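Stop Buying Travel Kits

By Dennis Kombo

Every outdoor shop now sells a ready-made travel kit. The one I was given in January cost 20 dollars and held a sewing needle, a whistle and a foil blanket. I have never needed any of them on a trip. I did need stamps, a spare pair of reading glasses and the number of my dentist, and the kit had no room for those.

My view is that people should pack their own small bag and leave it packed. It takes one evening. Empty your coat pockets and the bottom of your suitcase, see what you used on the last trip, and put that in the bag. Mine has a pen, two safety pins, cough drops and a copy of my prescription. My neighbor Hiyori Ogura keeps hers by the front door and adds to it when she thinks of something.

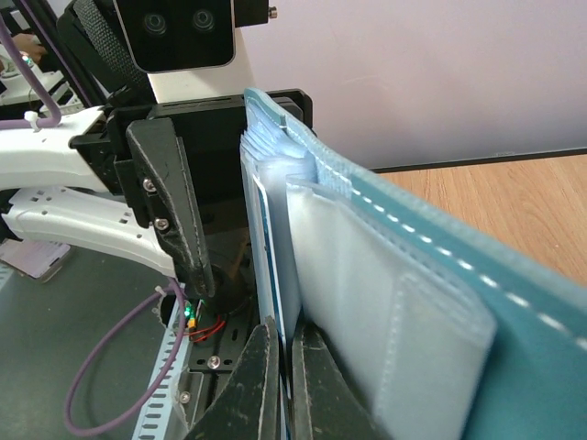
Light blue face masks in a teal pouch with white stitching.

The argument for the store kit is that experts chose what goes in it. I don't find that convincing. Whoever chose the whistle was thinking of a hiker lost in the woods, and I ride the bus to Massawe to see my sister. Kazuhiro Sekiguchi, who taught me to pack when we shared an office, used an old pencil case for 300 work trips and replaced the zipper once.

A bag you filled yourself is also easier to use. You know which side the pen is on. When the cough drops run out, you notice, and you buy more the next time you are at the drugstore.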